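Reading the Stekex half-year report with a pot of tea

9/28/24

I have owned a small pile of Stekex shares since my aunt left them to me, and every time the half-year report comes out I sit down with a pot of tea and read the whole thing, front to back, footnotes and all. My husband thinks this is a strange way to spend a morning. He may be right, but he also reads the instructions for board games he has no plans to play, so we are a good match.

For anyone new to this blog, Stekex makes conveyor parts. Belts, bearings, the little motors that sit under a sorting line and push your parcel toward the right truck. Nothing you would ever put on a coffee table, but I've grown fond of them all the same.

What the report says

Order intake came to 310 million for the six months, and sales were a bit behind that. The company now has 1,857 people on the payroll, which made me stop and pour another cup, as I still think of it as the small outfit my aunt used to talk about (she did their bookkeeping for years, back when everybody ate lunch in the same room).

Esben Ragnarsson, the chief executive, writes in his letter that "customers who waited through last year are placing their orders again, and we intend to be ready for them." I like his letters. They are short and he doesn't use the word "journey." He does say the belt business had a slow start in February and picked up later in the spring, and he gives the price of steel a whole paragraph to itself, poor man.

The part I read twice was about Clina, the software firm they bought last year. I was grumpy about that purchase and said so on this blog at some length, and a few of you wrote in to tell me I was wrong! Well, Clina made a small profit. I'm still not sure they needed to pay what they paid, but I'll take back the bit about throwing money down a well.

I read most of it in the armchair and the last few pages walking up and down the hall, and by the time I got to the pension notes the tea had gone cold, so I made a fresh pot and started on the section I'd been saving.

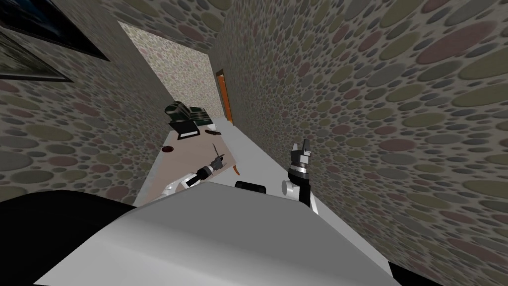 The new plant at Erkholm

I'd been looking forward to this one. The plant will make the drive motors, and they expect to open it with 4 lines and add more if the orders hold up. Birthe Bergmann, who runs operations, says the building is on schedule and the hiring is a little behind it. Apparently everyone within driving distance who knows how to wind a motor already works for Þorgeirsson, and Þorgeirsson would like to keep them. I can't blame them for that.

There is a nice long passage on training, too, with new hires spending their first weeks beside the older hands before they get a station of their own. It costs money and it will pull the margin down for a while. I don't mind. My aunt always said you could tell a good year was coming when they were teaching people things.

The dividend stays where it was. I had hoped for a tiny raise, enough for a new kettle, but I'll live. The next report is due in February and I'll be back in the armchair for it. If any of you went through the pension notes more carefully than I did, do write and tell me what the second table is about, as I went over it with a ruler and still couldn't make it add up.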